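February

Eamon Mulligan has spent much of his working life inside the old customs house at Rerinport, and he speaks of it with care. The building stands at the mouth of the harbor, where its four stone towers once served as a landmark for incoming ships.

"People assume it was built as a fort," Mulligan said. "The thick walls give that impression. It was designed to hold grain and salt, and the towers came later, when the port authority wanted a lookout."

The exact date of the first building remains in dispute. Mulligan favors the account kept in the parish records at Gikdale, which lists 1000 blocks of stone carried down the valley by cart. Other historians point to the Loureiro family, merchants who paid for the east wing and whose crest is carved above the river door.

A fire destroyed the roof and much of the upper floor. "What visitors walk through now is a repair," he said. "It is a very good repair — but the original beams are gone."

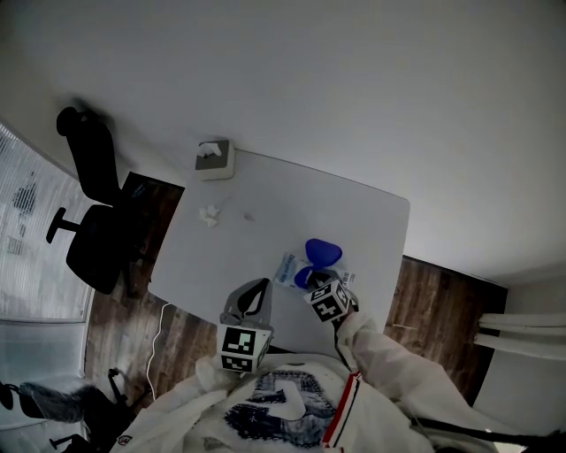 By Tomás Lobo, Prisden Heritage Review

Mulligan's present concern is the archive, which holds 2473 items, among them ledgers, harbor maps and letters. Fewer than 2000 have been cataloged. He expects the remaining work to continue well past his retirement.

"The ledgers tell us who paid and who did not," he said. "I would like the north tower opened to the public as well, once the stairs have been made safe."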